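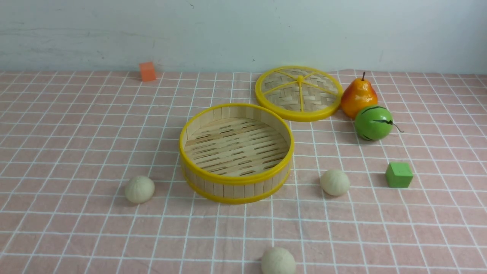 About Us | Our Kitchen School

Urkari is a small cooking school on Permont Street, upstairs from the shoe repair shop. We teach dumplings, flatbreads, noodles, pickles, soups and a good many other things that people tell us they love to eat and have always been a little scared to make. If you have ever bought a packet of yeast with great intentions and found it in the back of the cupboard two years later, you are our kind of person and we'd love to cook with you!

The school was started by Songül Türkmen and Chrysoula Andreadis, who met while working the early shift at a bakery in Wullamitz. Songül grew up folding manti at her grandmother's table (tiny ones, the kind where a whole afternoon goes by and the tray still looks half full) and Chrysoula came from a family that argued about phyllo the way other families argue about football. They spent their breaks swapping food. One day Chrysoula brought in a leek pie, Songül asked how she got the bottom so crisp, and the answer took most of a lunch hour and a drawing on the back of a flour sack. We still have the drawing. It hangs by the coat hooks, and people do ask about it.

The first classes were held in Songül's apartment, with 9 students squeezed in and the ironing board serving as an extra counter. Everyone went home with dough on their sleeves and most of them wanted to come back and bring a sister or a neighbor. We moved to Permont Street the following June, painted everything ourselves, and opened with one class a week. Now there is something going on most mornings and nearly every evening.

What we teach

Our basic course is called First Doughs, and it's where most people begin. You'll make a plain flour and water dough, a hot water dough, a yeasted dough and an oil dough, and you'll learn how each one should feel in your hands before you ever look at a clock or a scale. We do use scales! But flour changes from bag to bag, and a dough that was perfect in a damp spring can come out stiff and cranky in the dry part of winter, so we want you to know what you're aiming for.

After that you can go wherever you like. The dumpling classes are the ones that fill up first, and we understand why, because there is something wonderful about a table full of strangers pleating away and talking about their day. We make boiled ones, fried ones and steamed ones, and we spend more time on fillings than you might expect. A watery cabbage filling has ruined many a good wrapper. Salt the cabbage, wait, squeeze it hard, then squeeze it again.

The steaming class deserves a mention of its own. It is the one Chrysoula was most nervous about adding, as she hadn't grown up with it, and it is now the one she talks about the most. She took lessons for a full year before she taught a single session. Buns, rice cakes, fish with ginger, eggplant so soft you can spread it, even a sponge cake or two: steam is a gentle way to cook, and it's very kind to beginners. You need a pot, a lid, something to hold the food above the water, and a bit of patience about not peeking.

We also run a pickle and preserve class when the vegetables are at their best, a soup evening through the cold months, and Teoh Table, our long Sunday-style lunch where there's no lesson at all. You come at noon, you help with whatever is being chopped, and then we all sit down and eat it. It's named after the street in Wullamitz where the bakery used to be.

How a class works

Classes run for 2 hours, with a maximum of 20 people in the big room and far fewer at the stove end. We give you an apron, a place at the table and a cup of tea. You don't need any experience, and you don't need to bring a partner. Plenty of people come alone and leave with plans for next week.

You will eat what you make. Please bring a container anyway, there is nearly always more! If you have an allergy, or there's something you don't eat, tell us when you book and we will work out a version for you. Most of our fillings can be made without meat, and several of the regulars prefer them that way.

Kids from nine up are welcome in the morning classes with a grown-up. They are often the best folders in the room, and they know it.

The recipe binder

Every recipe we've taught lives in a big green binder on the front shelf, and there are 166 of them as of this spring. Students write in the margins, and we encourage it. Some of the best notes are about things that went wrong, like the person who used powdered sugar in place of cornstarch, or the one who wrote "doubled the garlic, no regrets" in three different places. You can copy out anything you like, whether you've taken that class or not. Songül is very firm on this point. Her grandmother never wrote anything down, and a few of her dishes are gone for good.

Come and see us

The door is open from 10 in the morning whenever the blue lamp is lit. Come up the stairs, ask what's cooking, and stay for tea if there's a chair free. New class dates go on the board by the entrance at the start of each month, and you can book in person or by phone. If a class is full, put your name on the waiting list anyway, as spots do open up, and Songül will call you herself, usually with her hands covered in flour.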